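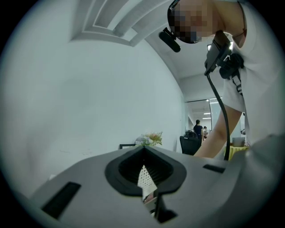

Fig. 4. Leaning over to look down from the upper right.

Setting the desk height on your Velwood 128

Take your time with this part, it's the one you'll be glad you did properly! Pop the kettle on first if you like.

1. Plug the desk in and wait for the display to show its resting colour, a soft green.
2. Sit in your own chair, with the shoes you usually wear, and let your elbows hang.
3. Hold the up arrow until the top meets your forearms (a little lower is fine if you type all day).
4. Press M, then 1, to save that height. Standing height goes on 2, done the same way.

Note: the legs stop by themselves at the top of their travel. A small clunk there is normal.

Caution: keep the load under 64 kg when moving, and keep little fingers and pets' tails well clear of the crossbar.

If the display reads E4, lower the desk all the way, hold the down arrow for ten seconds and start again from step 1, please.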